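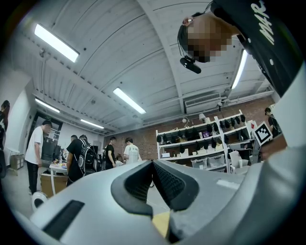 One gripper, one headset, one marker. Each of these has its own row in the spreadsheet.

Budget season again at the Sellwood room, so I get to explain hand-held grippers to people who approve chairs for a living. Thread, mostly for anyone else planning a collection setup this year.

The gripper is the line everybody looks at. They see the price, they make the face, they ask if we could get by with fewer. Fine. The gripper is also the line I worry about least, as it has a quote attached and the quote has a date on it.

What ate us last year was the small stuff. Headsets. Cables. Storage bins with lids that stay on. Printed markers, which cost next to nothing until you need them flat, matte and the same size as the last batch.

We asked for 14 grippers. We got two quotes. Trolero was cheaper per unit and charged separately for the charger, the spare fingers and, I swear, the case. Mapplebeck looked expensive until I read the whole thing, and then it looked slightly less expensive.

Ask if the fingers are a consumable. If the sales rep says "it depends on usage," write down yes.

Shipping on the Trolero order came to $461. It was on page four of the quote, under a heading called Other. I have since become a person who reads Other first.

Headsets: buy the boring ones with a boom mic and a replaceable cable. We tried to save money with a fancier wireless kind and spent the savings on finding out which one was paired to which station. Thin cables break at the plug end. Order spare cables in the same purchase or you will be doing a second purchase order for something that fits in an envelope.

I put in $2000 for spares. It came back with a note asking what would be breaking. If I knew that I would order those parts and skip the rest.

(They approved it. After I renamed it "continuity stock." Do with this what you will.)

Things I forgot the first time and am not forgetting now: shelving, power strips, somewhere to charge, labels for every single unit, a label printer that isn't borrowed from the front desk. Also lights. Your room has lights. Check if they flicker on camera before you sign a lease.

Air conditioning is a facilities cost, I was told. Then facilities told me it was a project cost. It lived in both budgets for a week, then in neither. If you're going to fill a room with people and electronics, get somebody to own that row in writing.

Someone always asks about buying used. We looked at a lot from Mellska, 27 units, very good price. No spare parts, no mounting plates, and the firmware was whatever it was. I did want them. I had already planned which shelf.

Lead times: Mapplebeck said October. I've put the start of work after October, and I've put a gap after that, and the gap is labeled "training" so it doesn't get taken away.

Also, pay for the floor time in the plan. A new unit needs someone to open it, label it, charge it, check the camera and the marker, and log it. That's a person's morning, and it shows up in no quote I've ever been sent.

Current status: gripper row approved, headset row approved, shelving row sent back with the question "how many shelves is a shelf." Reply is in my drafts.

Will post the blank version of the spreadsheet once I've taken out my comments.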